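Home About Classes Repairs Contact

About Morin Street Repair School

Hi, I'm Diane Pelletier, and I run this place with a lot of help and far too much coffee. We teach regular people to fix the stuff they own. Lamps, sewing machines, toasters, bikes, desktop computers, a tuba once (long story, and the tuba still isn't right).

I started out doing bookkeeping for a hardware store called Bovitz, and I spent most of my lunch breaks in the back with Ward Van Damme, who handled the small engine counter. Ward could never just fix a thing and hand it back. He'd turn it around on the bench and show the customer what had gone wrong, and people loved it! When the store closed, he and I rented two rooms on Morin Street, bought 5 secondhand workbenches, and put a sign in the window. Our first class was lamp rewiring and 23 people signed up. We had chairs for maybe half of them, so the rest stood in the hallway and passed the wire strippers back and forth.

These days we have evening classes most of the year and a kids' month in June. Gladys Quispe teaches sewing machines and anything with a motor. Trevor Furnival does bikes in the morning and computers after 6 p.m., and he is much more patient than I am. I still teach lamps, because I like lamps.
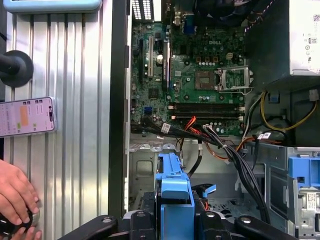 Inside a Dell desktop, with the CPU socket open and both memory slots empty.

You don't need to know anything before you come. I mean that - I've had students who had never held a screwdriver, and by the end of the evening they were arguing with Ward over which one to use. Classes are capped at 20 now (the hallway days are over, the landlord was very clear). Tools are included. Bring your own broken thing if you have one, and if you don't, there's a shelf of them by the door that you're welcome to dig through.

We also run a tool library. Last winter it passed 2,000 loans, and we had cake. If you borrow the big soldering station, please let it cool down before you put it in your trunk. You know who you are.

Some things we don't take: microwaves, gas heaters, and anything that has been in a flood. Phones depend on the phone, so email first. We're up one flight of stairs, but there's an elevator around the side by the Makari bakery entrance, and the folks there will point you to it. Parking is behind the building and it fills up by 5:30 in the evening.

Come by and say hello, even if nothing you own is broken yet. The kettle is next to the drill press.

Diane

41 shares 3 comments

Brock MacLeod
Took the lamp class with my dad and we've since rewired every lamp in his house. He's started on the neighbors' now. Will there be another one before summer?

Diane Pelletier
Yes Brock, dates go up next week! Tell your dad I said hi.

sewing_in_socks
Gladys got my grandmother's machine running again after two shops told me to toss it. Do you sell the needles she uses or should I order them myself?

Home About Classes Repairs Contact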